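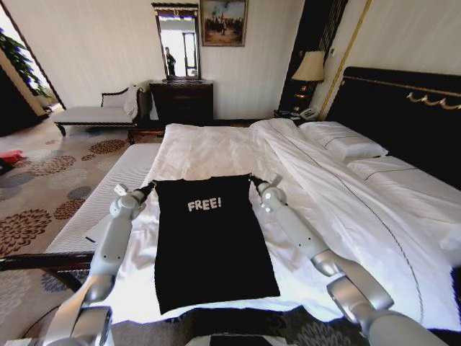
Practical Notes for Teams: Shirt Folding on a Soft Surface
Student Robotics Program, Brirnthorpe Technical Institute

These notes are issued to all teams enrolled in the two-arm manipulation course and to club members preparing for the Quartey Household Skills Challenge. They replace the sheet handed out in January. Teams should read them before booking a practice session.

Choosing the garment

Use a plain-weight cotton T-shirt with short sleeves. Dark shirts on white bedding give the vision software the clearest outline and are recommended for the first two weeks. A large print on the chest is permitted and is often useful, as it shows at once which side is up and which way the collar points. Glossy prints should be avoided. They reflect lamp light and tend to stick to themselves when folded face to face.

Wash new shirts once before practice. Sizing left in the fabric makes it stiffer than the shirts used in judging. Do not use fabric softener, which makes thin cotton slide out of the finger pads.

Preparing the bed

A bed is a harder surface than a table for this task, and teams who have practiced only on the laboratory bench should expect their grasp heights to be wrong. Pull the duvet smooth over the area where the shirt will lie. Folds near the pillows may be left alone provided they stay out of the working area.

Press the bedding with the flat of the hand in several places and note how far it gives. Set the lowest permitted gripper height from the firmest of these places and approach slowly. A gripper that goes in too deep will take hold of the duvet along with the shirt, and the whole bed covering will move on the lift.

Starting position

Lay the shirt flat, collar toward the headboard and hem toward the robot. Spread both sleeves to the sides and smooth the fabric from the center outward. Both arms should begin open, one on each side of the shirt, clear of the fabric.

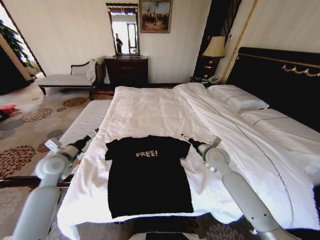
The operator then confirms aloud that the arms are clear, and a second team member repeats the confirmation before motion is enabled. This applies to every run, including repeats of a run that has just been completed.

Gripping and folding

Take the fabric at the shoulder seam where possible. The seam is thicker than the body of the shirt and less likely to slip. Close the fingers fully before lifting, and lift only as high as needed to clear the layer below.

When both arms hold the upper corners, keep a light, even tension between them. Too much tension stretches the collar and leaves a ripple across the chest. Too little allows the middle to sag, and it will crease when lowered. The Dremach controller allows the tension limit to be set separately for each arm. Set both to the same value unless an instructor has approved otherwise.

Tuck the sleeves first. The long edges should be straight before the final fold from collar to hem is attempted.

Care of equipment

Wipe the finger pads with a dry cloth after each session. Lint collects quickly and reduces grip. Mosum replacement pads are kept in the second drawer of the supply cabinet and must be signed out. Pads are changed after 500 grasps or when the surface looks polished, whichever comes first. Keep cables away from the foot of the bed and out of the walkway.

Records

Each team submits 400 logged attempts before the qualifying round. Failed attempts are to be logged in the same manner as successful ones, with the stage of failure noted. Last year's entrants recorded 1,599 attempts in all, and the most common fault was a missed grasp at the left sleeve.

Questions on scheduling should be sent to Wayne Pilkington. Questions on controller settings should be sent to Tetteh Lamptey, who is available in the workshop on Friday from 2 p.m.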